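Notes on Laying a Plain Table

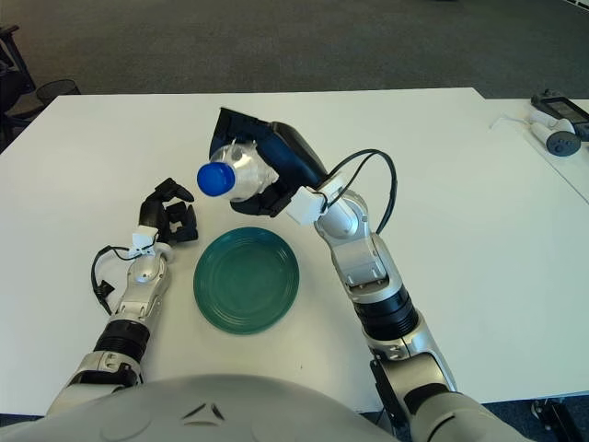
A dark teal-green plate and a bottle of water with a blue cap.

The Dornudum reading room will again offer a light lunch in August, and I have been asked to set down how the tables are to be laid. Each guest receives one plate and one bottle of water. The plates are the ridged ones chosen by Stela Ursu -- round, dark and easily seen against a white table top. We hold 84 of them, and 73 guests have so far replied.

Bottles should stand above the plate and slightly to the left, with the cap closed. Glasses will be supplied on request. Cloths are not required this year.

Octavian Dinu will receive late replies until noon on the day before the lunch. Plates are to be returned to the tall cupboard, stacked by twelves.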